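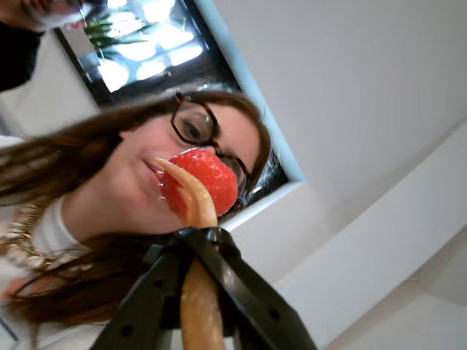 How does the packaging of a shared snack change how much of it gets eaten at a work table? In our sessions the lid mattered most: fruit in an open container was taken earlier and more often than the same fruit with the lid down.

4.2 Containers and reach

We followed shared snacks at group tables over 15 sessions, all held in November. Each table was given strawberries, crackers or shelled nuts in the packaging they were sold in, and people were told once, at the start, that the food was for everyone. Observers noted who took an item, at what point in the session, and whether the person had to stand up or ask for the container to be passed. This gave 374 takings in total. Coding followed the scheme in Bajpai, with one change – we did not record a touch of the container as a taking unless an item left it.

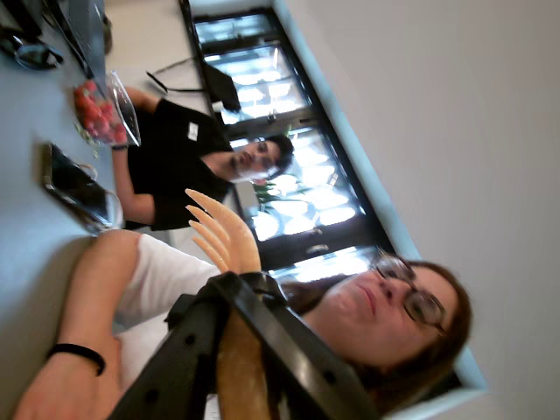

Strawberries are usually sold with their tops on, and this affects where they end up on a table. People want somewhere to put the tops, and most used the lid of the container or a napkin. A container also has to share the surface with everything else people bring. The arrangement in Figure 2 is close to what we coded as "open, shared": the clear clamshell has its lid tilted up, a phone lies just before it on the table, and a man sits behind the fruit with his forearm near it. We scored a container as within reach when a seated person could get to it without leaning over someone else's belongings.

Seats within reach made up most of the takings for strawberries. Crackers were less sensitive to distance, as the sleeve was often passed from hand to hand. Nuts fell between the two. Harsh Dubey coded 19 percent of the takings a second time, and disagreements were mostly over reach – in particular for people who had pushed their chairs back. These cases were kept in the data and marked as unclear.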